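Ticket 864: Dried soybeans not softening after overnight soak
Status: Resolved | Opened 20/07/2026 by Tamara Horobets | Assigned to Þórarinn Thoroddsen
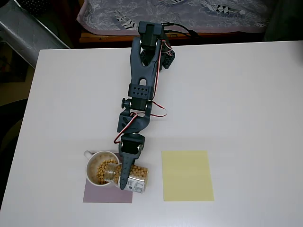 How much water does a mug of dried soybeans need for soaking?

Three mugs of water per mug of beans, measured in the same mug. Soybeans more than double in volume, so move them to a larger bowl before adding water.

Reported problem
Beans were soaked overnight and simmered for three hours. Outer layer soft, center still hard. Same result on two batches. Previous purchase, cooked by the same method in March, was fine.

Log

Entry 1, T. Horobets
Batch A: one mug of beans, cold tap water, soaked 11 hours on the counter. Salt added at the start of cooking. Beans wrinkled at the end of the soak, with a flat dry spot visible when split.

Entry 2, Þ. Thoroddsen
A dry spot in the split face means the soak is incomplete. Please confirm the water level in the morning and whether any beans were above the surface. Also confirm where the water comes from. The Cedstead supply is hard, and hard water slows softening.

Entry 3, T. Horobets
Cedstead supply confirmed. Water level had dropped below the top layer. The bowl is the small Kirkegaard one and holds up to 700 ml, beans included.

Entry 4, Þ. Thoroddsen
Bowl is undersized. Use the stockpot. Change one thing at a time:
1. Same beans, stockpot, tap water.
2. Same beans, stockpot, filtered water.
3. Same beans, stockpot, filtered water, 1/4 teaspoon baking soda per quart.
Soak in the refrigerator. Kitchen temperature in July is too high for an overnight soak on the counter. Discard the soak water and rinse before cooking.

Entry 5, T. Horobets
Test 1: dry spot gone, center firm after three hours.
Test 2: center soft at two hours 40 minutes.
Test 3: soft at just under two hours. Some skins came off. Slight soapy taste before rinsing, none after.

Entry 6, Þ. Thoroddsen
Two causes: bowl too small, water too hard. Test 2 is the recommended method. Use test 3 only for beans that will be mashed or blended. Age of the beans not ruled out as a third factor. Write the purchase date on the lid of the next container.

Entry 7, T. Horobets
Repeated test 2 with a second mug from the same beans. Same result. OK to close.

Related: ticket 409, Chickpeas foaming over during simmer

3 comments
11 shares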